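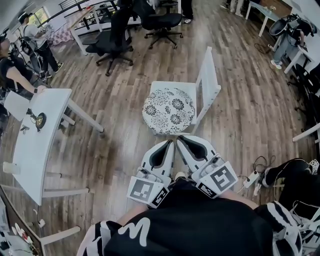

Mukeck Opens Its Doors to Neighbors With a Chair and Cushion Swap

Mukeck is very happy to announce that its shared workroom will be open to the neighborhood this February for a chair and cushion swap, and we hope that anyone with a tired dining chair, a lonely stool or a cushion in need of a second home will come and spend part of the morning with us.

The idea grew out of our own room, which has been through a good deal of rearranging over the winter. We have a warm brown and gray wood-plank floor that we are quite fond of, white tables, white chairs, and cushions with big black chrysanthemum-style flowers on a white ground. People who stop by ask about those flowers more than anything else we own! It got us talking about how much a bit of pattern can do for a plain seat, and how many good chairs must be sitting in basements and spare bedrooms all over town.

"I grew up in a house where every chair came from somebody else's kitchen, and I still think those were the best ones," said Kourosh Parsa, who is organizing the swap for Mukeck. "If you bring a chair and go home with a different one, wonderful. If you just want to sit down and have coffee with us, that's wonderful too."

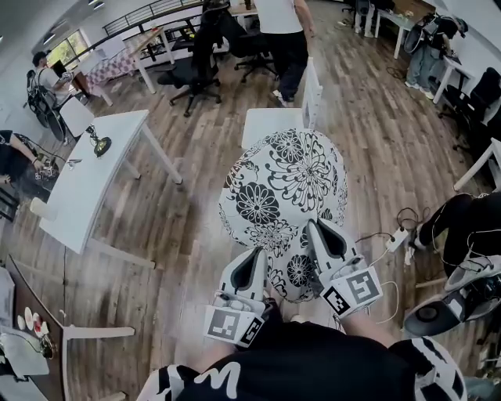

The swap will run from 10 in the morning until 3 in the afternoon. Chairs, stools, small benches and cushions are all welcome, as long as they are clean and steady on their legs. Each item you bring in earns a ticket, and each ticket can be traded for something of the same kind. Anyone arriving empty-handed is invited to browse after lunch, when whatever is left will be free to take.

Our friends at Hassanpour, the upholstery shop, have kindly donated 200 cushion covers in plain and floral prints, and they will have someone on hand all day to show how to measure a seat and how to close up a seam by hand. Trilteto is lending a van for larger pieces, so please get in touch ahead of time if you need help getting a chair across town. Coffee and pastries will come from Plitden, and there will be enough for the first 100 visitors.

Admission is free and families are welcome. Please park on the side street and leave the spaces near the door for people unloading. Chairs can also be dropped off the afternoon before, and reporters who would like to visit during setup should ask for Kourosh Parsa at the Mukeck front desk.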